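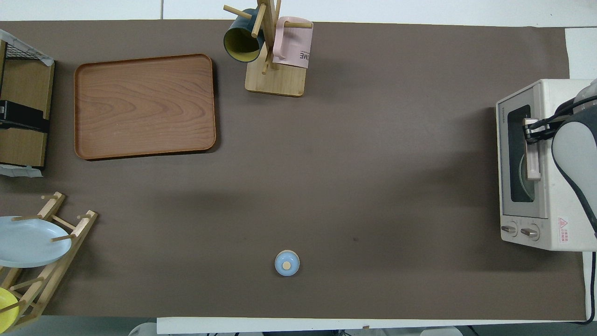
Mug trees are for people who own too few mugs, according to Doğukan Çınar, who wrote in after my last column and did not mince words. Put them in a cupboard like an adult, he reckons, and give the bench back to the cook. He also reckons a wooden dish rack is a mould farm with good publicity.

Well, Doğukan, I've had a fortnight to stew on it and I'm going to defend the lot. The tree, the rack, the tray, even the toaster oven that my sister calls the caravan special.

My kitchen is small. The benchtop runs 1480 millimetres from the wall to the sink (I measured it when the bloke from Brultetti came to quote on new cupboards, and then I saw the quote and kept the old ones). So I've got every reason to side with the clear-bench people, and for years I did. Everything lived behind a door. The mugs were stacked two high in a cupboard over the kettle, and every single morning I'd take down the one I didn't want to get at the one I did. I chipped my favourite that way. A pink one, nothing fancy, but I was cross until lunchtime.

Then I found a mug tree at the op shop for seven dollars and it's the best thing I've bought since the good scissors. You grab a mug by its body, you lift, it's off. Wet ones go back on tipped over a bit and drain while you do something else. Yes, they get dusty if you own 29 of them and drink from two, but that's an argument about how many mugs you've got, and I'm not going near it because my mother reads this page.

The dish rack is the same story. I had a big chrome thing from Lo Presti with a cutlery cage and a drip tray and a spout, and the drip tray grew stuff I'd rather not describe. A wooden one has nowhere for water to sit. Plates stand up on their edges, air gets round them, and when it starts looking tired you scrub it with bicarb and leave it in the sun for an arvo. Mine's going on four years. The trick is to only own as many plates as will fit – there, I've said it – and to wash them before the next meal.
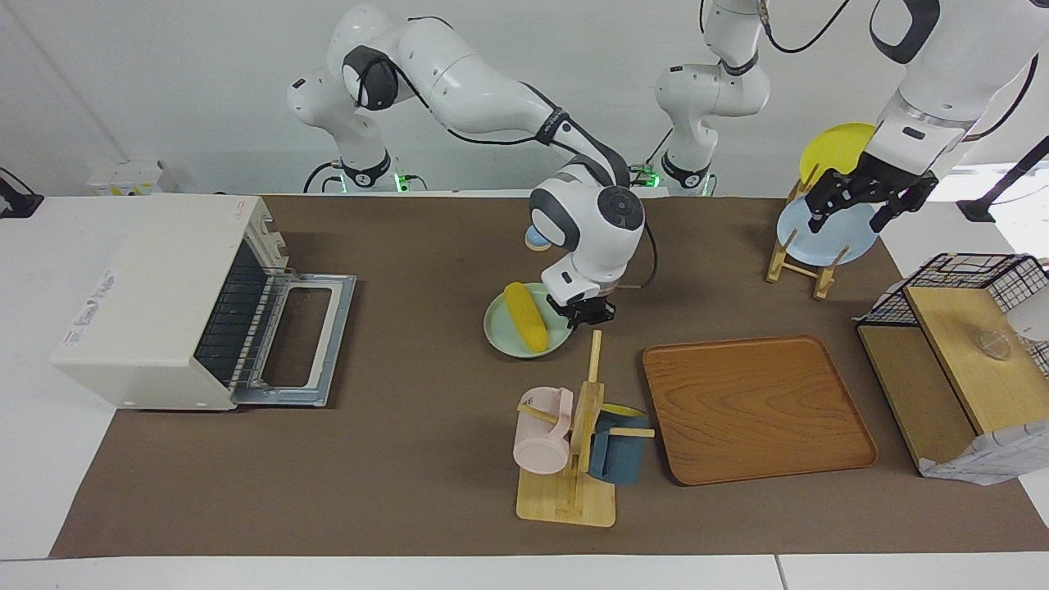 Corn up, plates in the rack, toaster oven open.

Which brings me to the toaster oven. Candela Lozano sent me a long and very funny email in July about giving hers away, then buying another one six weeks later because she couldn't face heating a full-size oven for one cob of corn. I feel that in my bones! A cob, a bit of butter, lid down, ten minutes or so, done. I don't own a microwave and I don't miss it. I'd sooner have a little oven with a door that drops flat, so I can see whether the cheese has caught.

What I will give Doğukan is the middle of the bench. Things around the edges, fine. Things creeping in towards the centre, not fine, and I'm as guilty as anyone. It starts with one small pot of something that hasn't got a home, and by the weekend you're chopping onions on a space the size of a paperback. I use a tray for the strays now. If it's on the tray it gets put away after tea, and if the tray's empty I get to feel smug about it.

So the tree stays. I'm still wavering on the knife block.

Print this page | E-mail to a friend

Home | Columns | Kitchen | Garden | Letters | Contact

We use cookies to remember your settings. By continuing to browse you accept our cookie policy. OK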